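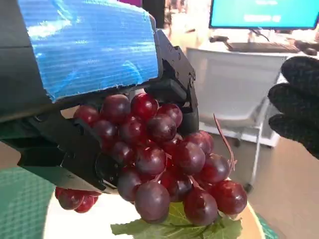
What clearance do we keep between an arm's work area and the nearest walkway during manual trials?
Keep 50 cm on every open side, marked on the floor, with one named person at the stop control.

Print this page | E-mail this page
By Behrouz Naseri
18th June

Ticket 1080: Two-arm table cell, Umurano. Review against Prarasus handling rules.

Reported: Nadard asked whether soft produce needs its own force limit or falls under the general setting. Rule 7 gives a single figure of 40 N for all items. The May revision left it unchanged.

Check 1. Force log pulled for the left arm. Peak reading was under the limit, but the log samples at 200 ms, too slow to catch a short peak at closing. Log rate to be raised before any new figure is proposed.

Check 2. Cable routing. Rule 11 wants every loose cable within reach of a hand tied back or sleeved. Left side to be rerouted and checked through full wrist travel.
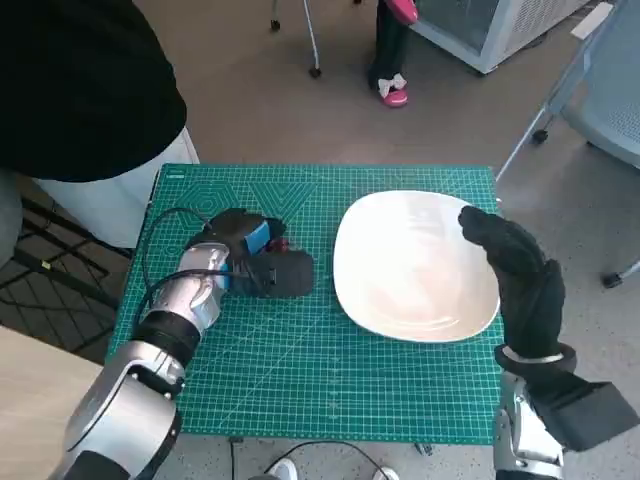

Fig. 2. Left hand holding tool-like object over mat; plate at right.

Check 3. Standing positions. Rule 4 applies to anyone beside the table, including people who are only watching. Add position marks to the setup sheet.

Check 4. Start pose. Both hands must be clear of the item and the plate before the run command is accepted. The setup sheet says "clear" without giving a distance.

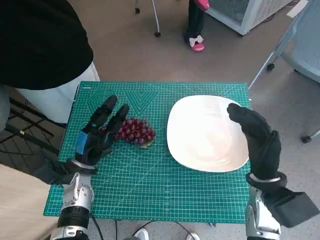 Reply from Satti: Please put a number on "clear" in the sheet. We fail audits on that word. A separate produce limit is fine with us if the faster log supports it.

Status: open. Waiting on log rate change and revised sheet.

Last updated: 18:40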